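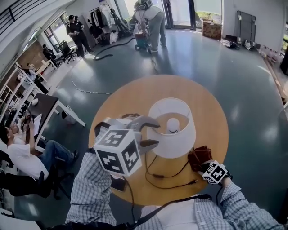
Round table, lamp with white shade, red cloth. Vacuum at the back by the glass doors.

April 29, 2021
Dalov room, surface cleaning, entry by K. Chacko

Lamp stays on the table for the wipe-down. Last week we moved it to the floor first and Ratih lost time finding somewhere to put it, so the procedure now reads: steady the shade with one hand, cloth in the other, work round the base, then lift the cords and do the strip nearest the front edge.

Cloth: dark red. Damp cloth only on the table top, never on the shade. The shade is fabric and marks easily. Wahyudi suggests a soft brush for it; not tried yet.

Cords are the slow part. They come out from under the shade and loop over the front half of the top, so every pass snags one. Proposal: coil and tie before starting, plug end on the outside. Arif to bring ties from the Nulau store.

Floor: vacuum and table were done in parallel. Dust from the floor pass settles on the top within minutes, so the order ought to be floor, wait 8 min, table. To be confirmed with a proper comparison, 100 strokes each way, same cloth.

Thin white cable on the floor needs lifting before the vacuum hose goes across. Also check the teal floor for streaks in low light, it is glossy and shows everything by the windows.

Open: bulb wattage not recorded. Justinas has the sheet.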